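# Grout and the Cold Floor

Most tile failures at Stolska start under the tile. The bathhouse floor covers 571 square feet, laid over a concrete slab that was still curing when the first row went down. By January the grout had cracked along every doorway.

Vasanthi Haque, who drew up the repair plan, blames missing movement joints. Tile and concrete shrink at different rates, and a rigid grout line takes the strain. Her plan adds a soft joint every 8 feet and at each wall, filled with silicone to match the grout.

The slab gets a moisture test before any new mortar is mixed. Readings are taken at 10 points, with the heating off. Rooms that pass will be retiled first. The two wet rooms have the thickest slab and stay closed until 2029.

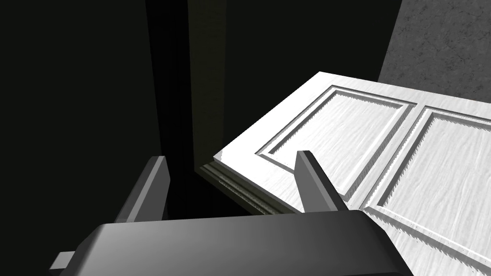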